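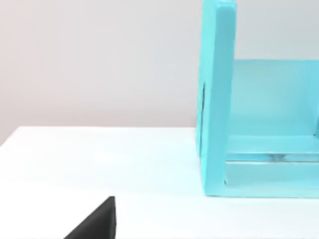
How often does the softener need salt?
Check the level once a month. Add salt when the top of it has dropped below the water line in the brine tank.

Fovik Water Softener, Model 1189
Section 4: Setting the hardness and starting the first regeneration

Before you start, the bypass valve must be in the BYPASS position and the drain hose must be clamped at both ends (see Section 3). You will need the hardness figure for your water. Your water supplier can give it to you. If you are on a well, use the test strip packed with the manual.

1. Plug in the power adapter. The display shows the time, flashing.
2. Press SET and use the arrow keys to enter the time of day. Press SET again to store it.
3. Enter the hardness with the arrow keys and press SET. If your figure is between two settings, choose the higher one.
4. Pour two gallons of clean water into the brine tank.
5. Add salt until the tank is half full. Use pellets only.

CAUTION: Do not use rock salt or block salt. Both leave dirt in the float chamber, and the refill valve may stick open.

6. Turn the bypass valve slowly to a quarter open. Wait until the hissing stops, then open it fully.

CAUTION: Opening the valve quickly can push resin into the house plumbing.

7. Hold REGEN for five seconds. The motor runs and the display shows STEP 1.

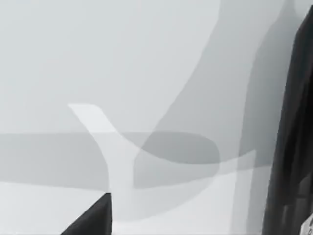
Page last changed: Dec 29, 2018 by Wiebke Kettler

8. Let the regeneration run to the end. Avoid using hot water until the display returns to the time of day.
9. Open a cold tap near the softener and run it until the water is clear.

NOTE: The first water may be pale yellow. This is dye from new resin and is harmless to pipes and fixtures, but do not run a load of laundry until it is gone.

NOTE: The default start time for later regenerations is 2 a.m. To change it, press SET three times. If two softeners share one drain, set them at least three hours apart.

Capacity setting

The control counts the gallons used since the last regeneration. It is set at the factory to 1000 gallons. For very hard water, or if the water feels hard before the next regeneration, lower this in steps of 300. Write the new value on the card inside the lid.

If the display shows E2, the motor has not found its home position. Unplug the adapter, wait one minute, and plug it in again. If E2 comes back, leave the valve in BYPASS and call the Fovik service desk in Dorkum. Have the serial number ready. It is on the back of the control head, under the drain fitting.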